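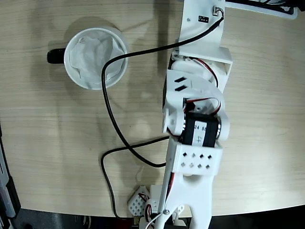 White cup with tissue paper inside, on the table.

Soccer gear at home: washing, drying and fixing the stuff

Kit season again. Got asked for these so many times I'm putting them on one page. Rec league stuff, kids and grown-ups. Skip to what you need.

JERSEYS

Inside out, always. Cold water, gentle cycle, half the detergent you think. Too much soap stays in the fabric and that's the smell.

Numbers and sponsor patches: no dryer. Not even low. I lost a whole 4 off the back of a Skusport shirt that way, came off in one piece and stuck to a towel.

Already peeling? Lay it flat, parchment paper on top, iron on medium with no steam, press and count to ten. Let it cool all the way before you touch the paper. Works on heat-press numbers only. Sewn ones need a needle.

Fabric softener – don't. It coats the fibers and the shirt stops pulling sweat.

GRASS AND MUD

Mud: let it dry. Brush it off outside. Wet mud just gets pushed further in.

Grass: white vinegar and water, half and half, dab it on, leave it a half hour, then a little dish soap worked in with an old toothbrush. Wash after. Check before it goes anywhere near heat, because heat sets it for good. White shorts usually take 2 rounds.

Red clay (we get it at the Lundale fields, back pitch especially) is its own problem. Dish soap first, rinse from the back side of the fabric, then an oxygen cleaner soak overnight. No chlorine bleach, it turns the clay stain orange and eats the elastic.

CLEATS

Knock them together at the car. Not in the hallway.

Pull the insoles out every time. Pull the laces out once in a while and throw them in with the socks.

Stuff with newspaper, change it after an hour, then again before bed. No radiator, no hair dryer up close, no leaving them on the dash in May sunshine. The glue lets go and the sole starts flapping at the toe.

Sole already flapping: clean both sides with rubbing alcohol, let dry, flexible shoe glue, thin layer, wait the time on the tube, press, wrap tight with tape and leave it a full day. Superglue cracks the first time you bend your foot. Ask me how I know.

Screw-in studs: dab of petroleum jelly on the threads before the season. If one's already siezed, warm water for ten minutes, then the wrench. Still stuck, penetrating oil and wait.

Smell: baking soda in a thin sock, knotted, one in each shoe overnight. Shake it out and use it again till it quits working.

SHIN GUARDS

These are the worst thing in the bag. Hard shells you can wash in the sink with dish soap. Sleeves and ankle socks come off and go in the machine in a mesh bag, velcro closed or it will chew up everything else.

Velcro full of fuzz – fine comb, or a strip of duct tape, or pick it out with a pin while you watch the game.

GOALIE GLOVES

Lukewarm water, hands in the gloves, rub palm to palm like washing your hands. Mild soap only. Keep going till the water's clear. Squeeze, never wring. Hang by the wrist strap in the shade.

Damp the palms a little before a match, latex grips better. Store them slightly damp too, not face to face or the palms stick and tear. My Clidus pair went like that, two months old.

BALLS

Wipe with a damp cloth, dry, keep indoors. Wet the needle before it goes in the valve!! Dry needles are what wreck valves. Drop of silicone or glycerin oil in there every so often.

Slow leak: pump it up, hold it under in a bucket, look for bubbles. At the valve, try the oil first. At a seam, it's a backyard ball now.

THE BAG

Empty it same night. Turn it out, wipe with vinegar and water, leave it open. Keep a plastic bag in the side pocket for wet socks so the rest has a chance.

Also in mine: spare laces, tape, stud wrench, needle, safety pins, one extra pair of black socks.

PORTABLE GOAL NETS

Small hole, tie it now with twine the same thickness. Square knots, match the mesh. Zip ties work for hanging but snip the tails flush, they scratch arms. Fold dont stuff. You'll spend the whole warmup untangling otherwise.

Next page: getting the pop-up shelter back in its sleeve.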